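04/06/2021 - Jondale returns desk, notebook

Long day, but a good one! Spent most of it going back over the civilian return counts for the Stollside district, now that the ceasefire has held and the Herico road is open again. The council's bulletin gives 531 families home since November. My own tally from the checkpoint sheets comes to 199 for the north bank alone, so the bulletin looks believable to me, though I'd like the south bank sheets before we print anything.

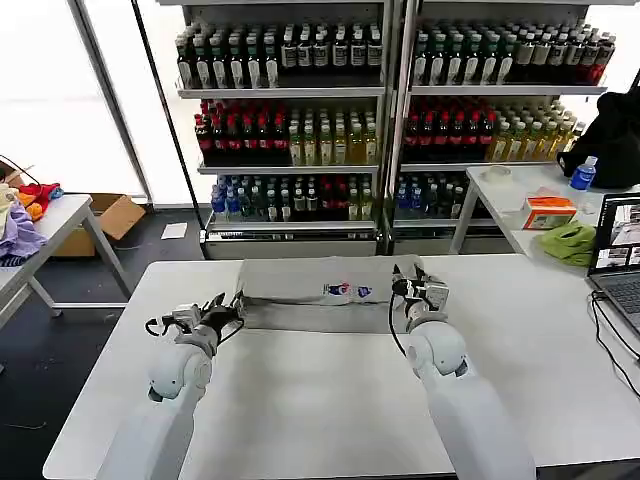
Prys Gape thinks I'm being too kind to the bulletin - the north bank sheets log people, he says, and the council logs families, so the two can't be set side by side until somebody converts one of them.

He's right, and I should have caught it on the first read. Went back to the sheets after lunch and six of them do have a household column, filled in by hand (bless whoever did that), so we have a start. Gayan Barua is phoning the Carrilho crossing for the rest. 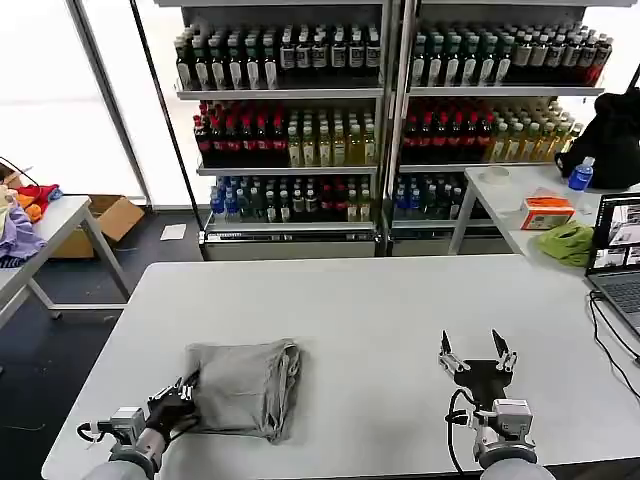
The other loose end is the mine clearance map, which still shows almost 50 streets closed on the east side, including two where families are supposedly back in their houses. Ask Gayan for the newer map - and hold the east side paragraph until it comes.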